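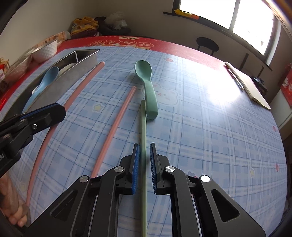 Why Do We Eat With Chopsticks, Forks, and Fingers?

When I was eight, my Aunt Yule took me out for noodles in Tarnside and I dropped so many of them in my lap that I went home smelling like soup. I was so mad at those two sticks! I've been curious about them ever since, so let's dig in.

The very first eating tool was free, and you've got ten of them. Fingers! Lots of people still eat with their hands every day, and there are good manners for it too. In many places you wash first and use only your right hand.

Chopsticks came from China, and they are seriously old — more than 3,000 years. The early ones were probably used for cooking. Think about reaching into a big pot of boiling water. Would you rather use your fingers or a pair of long sticks? Me too. Later on, people started eating with them as well. Cooks were chopping food into little pieces, which cook fast and don't use up much firewood, and little pieces are easy to pick up.

Then the idea traveled. In Japan, chopsticks often have pointy tips, which are handy for picking bones out of fish. In Korea, lots of them are metal and kind of flat. Chinese ones are usually longer, so you can reach the dishes in the middle of the table (my favorite kind, because I'm a reacher).

What about forks? Big ones were used in kitchens long before anybody put a small one next to a plate. When little table forks showed up in Europe, some people thought they were silly and way too fancy. Why carry a tiny pitchfork when you've got fingers?

Want to try chopsticks at home? Rest the first one in the curve of your thumb and let it lie on your ring finger. That one doesn't move at all. Hold the second one like a pencil, up above the first, and wiggle it up and down so the tips meet. Start with something easy, like a cotton ball or a mini marshmallow. Save the peas for later — peas are mean.

My record is 103 pieces of popcorn from one bowl to another without a drop. If you beat it, tell me!

Rory Rutherford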